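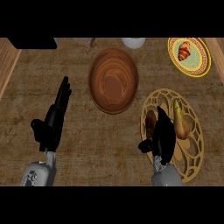 A student asked last August whether it was really worth learning to pull focus by hand when the newer lenses will happily do it for you, and I promised I'd give the question a proper answer in the notes this time, so bear with me.

Week 3: Follow focus and marks

My short answer is yes, please do learn it! Autofocus has come a very long way, and for a single presenter walking toward the lens I'd trust it most days. What it can't do is read the script. When the attention of a moment moves from the speaker to the listener, somebody has to decide when the focus travels and how quickly (and a slow, slightly late pull can be a lovely thing).

We'll be using the Pustier follow focus units again, the ones with the white marking disc. Please use the wax pencil on the disc and never a permanent marker. I spent more than 2 evenings cleaning them before term and I'd rather not do it again.

Setting up

Fit the rods first, then the lens gear, then the motor or hand wheel. Bring the gear teeth together until they mesh with no play, but don't crank them hard up against each other or you'll feel it grinding at the far end of the throw. Turn the wheel through its whole range before you mark anything. Some of our older Tudose primes have a very short throw, and your marks will end up crowded together near infinity, so take your time there.

Measure from the sensor plane symbol on the body, not from the front of the lens. Everyone gets this wrong once, me included, on a windy pier in Drilisville with a very patient crew.

For the practical

Work in groups of 3. Shoot the two-person dialogue at T2 on the 77 mm filter thread lens, swapping roles after each take so that everyone gets a turn on the wheel. Label your clips with your group name and bring the card back to the equipment desk along with the signed loan form.

Reading: the Lustunura handout on depth of field, up to the hyperfocal tables.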